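Teseso Portfolio Screener: User Guide

Section 13. Setting Up an Industry Screen

An industry screen ranks listed companies against others in the same line of business. Users must have an active Plarkerent dealing account, or a read-only account, before starting.

13.1 Creating the screen

1. Sign in and select Screens, then New Industry Screen.
2. Enter a name of up to 44 characters.
3. Choose a market. Only one market may be selected for each screen.
4. Select up to 16 industries from the Skellwood industry list.
5. Select Save Draft.

Note: A draft screen does not update overnight. Prices shown in it are those at the time of saving.

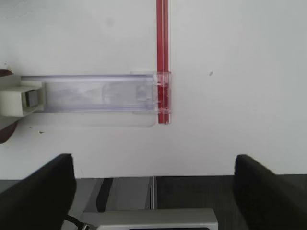

6. Open the draft and set the minimum company size. The default is 600 million pounds.
7. Choose a ranking measure: earnings revision, price to book, or dividend cover.
8. Select Run. Results appear in the lower panel, with the highest-ranked company first.

Caution: Changing the ranking measure after a screen has been run clears any alerts attached to it. Alerts must be entered again by hand.

13.2 Combining industries

Where two industries are closely related, they may be placed in a single group.

1. Tick the industries to be combined.
2. Select Group, and enter a group name.
3. Choose Weighted or Equal.
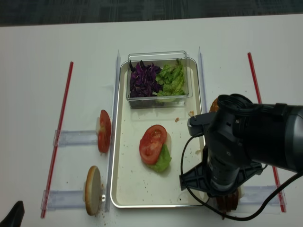
Grouping affects the display and the group average only. Each company keeps its own industry code and its own rank. The two industries sit side by side under one heading, as the shredded purple cabbage and the green lettuce do in their clear container, and either may be taken out without altering the other. To remove an industry, clear its tick box and select Update.

Note: Groups created in the earlier Chidiac format are imported as Equal. Check the setting before running the screen.

Caution: Rankings are provided for information and do not constitute advice to buy or sell any security.

Section last revised 19 December 2020.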